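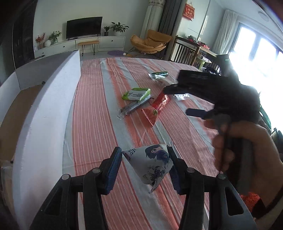
Snack packets and the hand grippers, Grerkton open house, August

Forum index > Home automation and robots > Events and visits
Thread: Went to the Grerkton open house (long, sorry)

mapleporch
Posts: 622
So I finally made it to the Grerkton open house after talking about it on here all spring, and I promised a few of you a write-up, so get a coffee. It's a 25 minute drive for me and I left far too early, which meant I got the parking spot right by the door and then sat in it for ages feeling silly.

They have a room set up like a regular living room, with a TV and plants and a nice mustard-colored chair I would happily take home, and that's where they do the teaching part. I had expected to stand behind a rope watching an arm go back and forth. What they do is hand you the gripper! You hold it by the handle and pick things up off a striped cloth, and the recordings of people doing it are what the arms learn from later. The things to pick up were snacks, all different wrappers, which I thought was a lovely touch, though it made me hungry.

It is harder than it looks. The little white packet with the cartoon on it was my favorite because once the blue pads had it by the edge it felt really secure. The red twisted one was my enemy. I kept going for the shiny part and it kept sliding away from me, and the lady running the session, Chutima Kaewsai, very kindly told me to stop chasing it and come in slower. She must have said "slower" to me a dozen times and never once sounded tired of it.

After that we went across the hall to see an arm do a similar job by itself. It did fine on the boxes and dropped a bag or two. I clapped anyway.

torque_and_tea
Posts: 2,151
Thanks for this, great read. I went to the morning session and I have to be the grump. I enjoyed the gripper room too, but the arm across the hall was so slow that the kids next to me wandered off to look at the vending machine. If you invite the public in, show them something that works at a decent speed. The Rurkance day last year had a line moving the whole time and you could stand there for an hour and not get bored.

mapleporch
Oh I don't mind slow! I'm slow. I did feel for the young man who had to fill in the silence while it made up its mind, though. He told us about his dog.

gajewski_fan
Posts: 300
I don't think the Rurkance comparison is fair. That line moves the same carton from the same spot to the same spot all day long. Soft packets on a wrinkled cloth are a whole different animal, every one of them bends and slides and the shiny ones are a pain for cameras. I'd take a slow honest demo over a fast one on rails. Gajewski did a day like that a while back, with lots of failed grabs, and I learned more from the failed grabs than from anything on the posters.

torque_and_tea
Sure, and you and I would watch failed grabs until closing time. My sister-in-law would not, and she's who they were trying to reach. I'm not saying hide the hard stuff. Put a quick demo next to it so people have something to look at while the clever one is thinking.

quiltsandbots
Posts: 88
Can I ask a practical one? My hands aren't great (arthritis, mostly thumbs) and I'd love to go to the next one. Is the gripper heavy? Do you have to squeeze it the whole time?

mapleporch
Hi quilts! Mine didn't feel heavy when I picked it up but I noticed it in my wrist by the end, more from tensing up than anything, I think. You do have to keep hold while you carry the packet. Chutima let people stop and sit down whenever they wanted, and one gentleman did two packets and then just chatted, which was perfectly all right with everyone. Email them first and say what you told us. They answered mine the same afternoon.

quiltsandbots
That's so helpful, thank you. I'll write to them tonight.

gajewski_fan
Did anyone ask what they're doing about the Zovska arms? I heard they might switch.

torque_and_tea
I asked. Got a smile and a leaflet.

mapleporch
I got the leaflet too, it's all about parking. If anybody is going to the next one and wants to share a ride from the east side, send me a message, I've got room for three and I'll bring the snacks. None of the red twisty ones.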